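# Chapter 7: Casting the Unscripted Show

I got into television through the side door. My first job was answering the casting line for a reality show called *Putadero*, where a group of strangers ran a failing hotel and voted each other out on Sunday nights. I was 22, I had a headset and a stack of forms, and I figured casting meant picking the loudest people. Boy, was I wrong!

We had more than 3000 applications that season. My boss, Benedicta Alhassan, read the first page of every single one (I still don't know when she slept). She had two piles -- "call" and "call later" -- and the second pile was where she found Shinji Hamada, a quiet piano tuner who ended up winning the whole thing.

I asked her what she'd seen in him. She said he'd written a full paragraph about an argument over a parking space, and he'd been fair to the other driver. She wanted to know what he'd do when somebody wasn't fair to him. I've used that parking space story in class ever since, and we'll come back to it when we get to interviews.

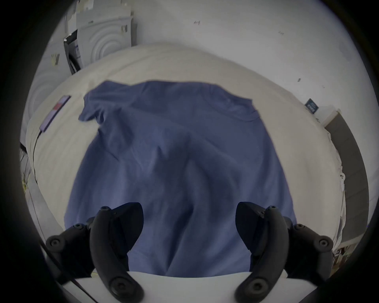

## What this chapter covers

We'll start with the open call and work forward to the final cast list. Along the way I'll lean on two shows I know well: *Putadero*, and *Uswood*, a cabin competition that Embla Boström cast on a much smaller budget. Embla had 400 applicants and one assistant, so her methods may be closer to what you'll be doing in your first few years.

You'll also read part of a long talk I had with Wakana Ebihara about rumored cast lists. Fans love guessing who's going in, and the guesses start months before anyone has signed a contract. Wakana ran publicity for *Uswood*, and she has strong feelings about when to answer a rumor and when to let it run -- I don't agree with all of them!

Before you read on, jot down a contestant you remember from any reality show, and what you remember them doing. Keep the note handy. You'll need it for the first exercise.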